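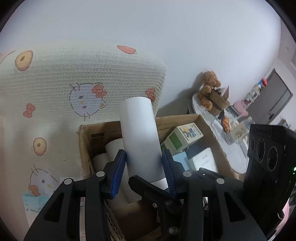
Every home has one carton that arrived with a purpose and stayed on as furniture. Ours lives on the floor of the kids' room and takes in whatever has no shelf of its own, with a special fondness for rolls. If a roll is tall, stand it up at one side and let the boxed things have the other. A white tube held upright clears the flaps by a good margin, and you can see how much grabbing room you gain compared with the two rolls lying at angles beside it. Those two will be found in spring, under something.

Stand the tall ones first

Put the tallest roll in before anything else and build out from it. Flat boxes go down next, big ones under small ones, which sounds too obvious to print until you have watched a grown adult balance a shoebox on a tea tin. I have 31 cartons' worth of experience here, most of it from one move in January, and the ones packed tall-first were the ones I could still find things in by supper.

Keep the flaps folded back while you are using the carton. Tucking them in looks neater and guarantees you will never put anything away again, as the whole family will simply set things on top.

Poppy Whitlock wrote in to say she cuts the flaps off altogether with a bread knife. Please use a box cutter, Poppy. That knife has to face bread.

Loose ends

Paper on a roll wants to be free. A strip cut from an old cardboard tube, slit lengthwise and snapped over the roll like a cuff, holds it shut and leaves no mark. Rubber bands work for a week and then bite a groove into the outer layers. Tape works beautifully until you take it off, along with the first foot of paper.

Gareth Naylor swears by a sock with the toe cut out. I tried it. It does the job and looks like a roll recovering from surgery.
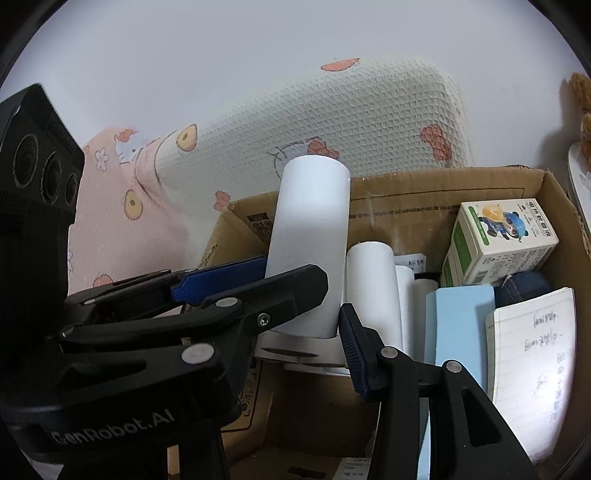 Mixed cartons go bad at the bottom, where the small stuff sinks and stays. The cure is to give short things a row of their own and let the soft things act as wedges. With four white rolls of different sizes standing close together, the smaller ones beside the tallest help keep it company and upright, and a rolled piece of denim tucked under a little panda box makes a decent bit of padding on the other side. Jeans past saving are ideal for this. Roll them tight, seam inward, and they will hold a corner for years without asking to be mended.

Notebooks should go in last and on edge. Laid flat, they become the floor, and you'll be looking for that one page of notes the night before it's needed.

Paper slips, packing notes and stray labels have no business in there at all. Tip the carton out every 4 months or so and throw away anything that describes an object you no longer own. While it's empty, check the bottom seam and run a fresh strip of tape across it in both directions.

When to give up

A carton is finished when the corners go soft or when you have to kneel to reach the bottom and come up with fluff. Move the rolls to a tall wastebasket, flatten the box, and put it out with the recycling before another one gets ideas.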